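On Keeping a Daily Sitting Practice Through the Winter

The Sillitz method of quiet sitting asks very little of a beginner. A chair, a closed door and a set period of time are sufficient. I have followed it for two years, first with the evening group at Firka and later alone, and I am often asked by readers how the practice may be kept up once the first interest has faded. What follows is my present understanding, which differs in several respects from what I wrote here last December.

The first matter is duration. The Eken handbook recommends a sitting of 900 seconds, counted by the breath, with a pause after the first 300. I kept to this strictly for one season and found that the counting had become the practice. I was attending to the number and very little to the breath. I now set a timer, place it behind me and leave the counting alone.

The second matter is what to do with restlessness. The usual instruction at Firka is to name the feeling once, silently, and then to locate it in the body. In my case it is nearly always in the jaw or the upper chest. Once it has been located, one stays with it. There is no requirement that it should pass, and some mornings it does not. 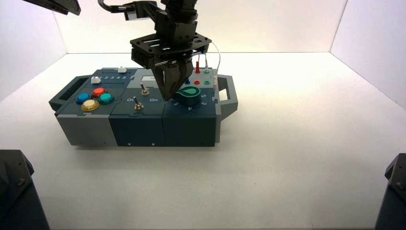
Distraction by thought requires a separate approach. The Rees teaching on this point is that a thought should be treated as an object with an outline, and that one should look at the outline before becoming involved with the contents. I had difficulty with this until I practiced first on plain physical things. The gray handle at the right end of the box, with the white surface visible through its opening, is the sort of form that serves well – the eye takes in the edge and the space together, and has no need to go further. After several weeks of such exercises I was able to do something similar with a recurring worry about work, at least for short periods.

A word on record keeping. My notebook now holds over 3,000 words on the mornings of a single winter, most of them repetitive. I have decided to limit each entry to one line giving the time of the sitting and the feeling that was strongest. Longer reflections may go elsewhere, or may go unwritten.

I intend to return to the question of sitting with others in a later post. The Firka group resumes its evening sittings at 7 p.m. after the winter break, and I expect to attend.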